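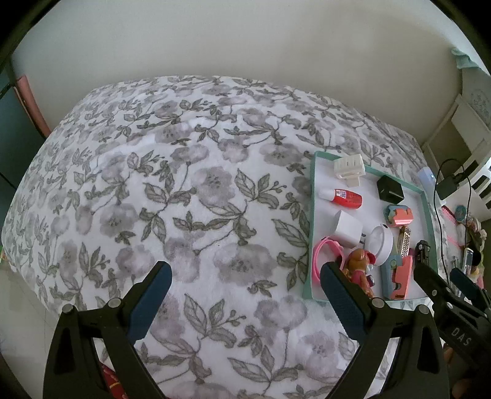

Figure 3. Tray of small personal items on a bed, with two hand-held grippers in use at the right and lower edges of the tray.

4.2 Changes in the work of room attendants

The second part of the study concerned the staff of Drenero, a residential services company that cleans and resets furnished rooms for long-stay guests. Since August, part of the working time of its attendants has been assigned to recording manual tasks with hand-held grippers. The recordings are used by Riltex to train the arm of the Skallura room cart, which is intended to take over the handling of small items before beds are changed. Attendants work in occupied rooms only where the guest has given written consent.

Small items were chosen as the first task at the request of the attendants themselves. In the interviews, they named the clearing of beds and bedside surfaces as the part of the job most often interrupted and most often the subject of guest complaints. A tray such as the one in Figure 3 may hold chargers, a plug adapter, a small bottle, a figurine and a round case together, and the objects differ in shape and in how firmly they can be held. The bed beneath is a soft surface, and a tray resting on it can tilt when pressed. Attendants deal with these conditions without much thought when using their hands. With the grippers they had to plan each grasp, and many described the first weeks as slow and tiring.

Work pace was the most frequent concern. Before the recordings began, a standard room was allotted a fixed time, and attendants could gain minutes in easy rooms to spend in difficult ones. Recording sessions removed this freedom. Each session was scheduled as a block of 84 minutes, during which no other room could be started. Supervisors first treated the blocks as ordinary cleaning time, and attendants on the Thursday shift reported finishing late for several weeks in a row. Drenero later reduced the room quota on recording days, and complaints about late finishes fell.

A second concern was skill. Attendants with long service had developed personal routines for handling guest property, for example picking up cables last or keeping items in the same order in which they were found. These routines had never been written down. During the recordings they became visible to the engineers, and several were adopted in the task instructions under neutral titles. Some attendants welcomed this as recognition. Others objected that knowledge they had gained over years was being passed to a machine without any change in their pay grade. Teodoro Tovar, who represented the attendants in talks with management, asked that recording be listed as a separate duty with its own allowance. The company agreed to an allowance for each block but left the pay grade unchanged.

Physical effect was mixed. Bending over low beds did not decrease, as the person holding the gripper must still reach the items. Several attendants reported soreness in the thumb and wrist after closing the jaws many times in one block. Following these reports, sessions were limited to 200 grasps, with a pause of 10 minutes at the midpoint. We did not collect medical data and cannot say whether the limit prevents strain.

Privacy was raised less often than we had expected, and mostly in relation to guests. Personal belongings are recorded together with the room around them, including furniture and bedside surfaces. Attendants felt responsible for what was captured, even though the consent form placed this duty on the company. Two asked to be excused from sessions in rooms where they knew the guest well, and both requests were granted.

Attitudes toward the cart itself remained divided at the end of the study period. Attendants who had taken part in recording were more specific in their doubts than those who had not. They mentioned flat objects on quilts, straps and loops that slip from the jaws, and items lying partly under others. Those who had not taken part spoke mainly of job loss. Management stated that no positions would be removed during the trial, but gave no commitment for the period after it. These findings are in line with the account of hospital laundries given by Meng, in which workers' trust depended less on the equipment than on how early the new duties were defined. Section 4.3 turns to the supervisors, whose own tasks changed in ways that the original work plan did not foresee.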